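Keep your shoes by the door
September
By the Tallport Letters page editor

I grew up in a house where you could wear your boots to bed if you fancied it, so I'm a late convert to all this. But I've come round, and like most converts I'm now a bit of a bore about it. Shoes off at the door, please. Mine, yours, the man's who reads the meter (well, I ask nicely).

It started when we moved to Dorkilgate, where the lane is mud for half the year and grit for the other half. The hall carpet cost us £1350 fitted, which still makes me wince, and within one winter there was a brown stripe down the middle of it like a bridle path. We'd had the old one in Tallport for nearly 30 years and I don't remember minding what happened to it.

People get very cross about this, I've noticed. They say it's fussy, or it's rude to guests, or that their socks have holes in. I've got holes in my socks too! I think what they really dislike is being asked, and I do understand that. Standing on one leg in somebody's hall while they hold your coat is not dignified at any age.

So make it easy for them. Put a chair there. And have somewhere for the things to go, low down, where you can get at it without a fight.
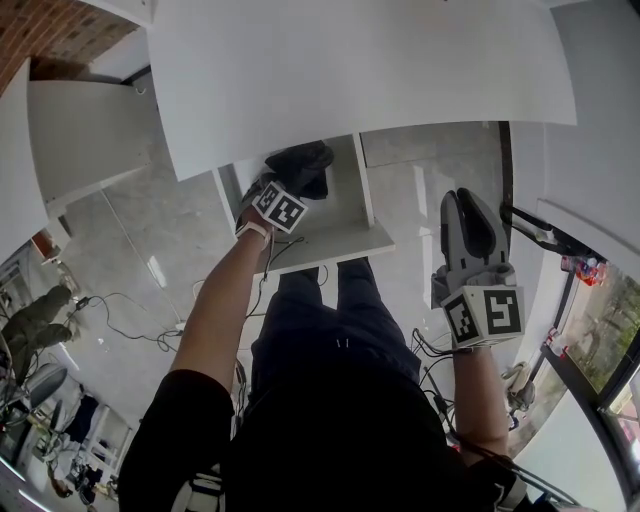 What about parties?

Here I weaken. If someone has dressed up and come all the way over from Trummer, the shoes are part of the outfit and I'd feel mean taking them off her. I let it go and get the hoover out in the morning. My sister-in-law thinks this is cowardly — she keeps a basket of slippers and hands them out like a bowling alley — but then she has pale floors and a stronger character than me.

Children, though, no exceptions. They don't mind in the least, and they slide better.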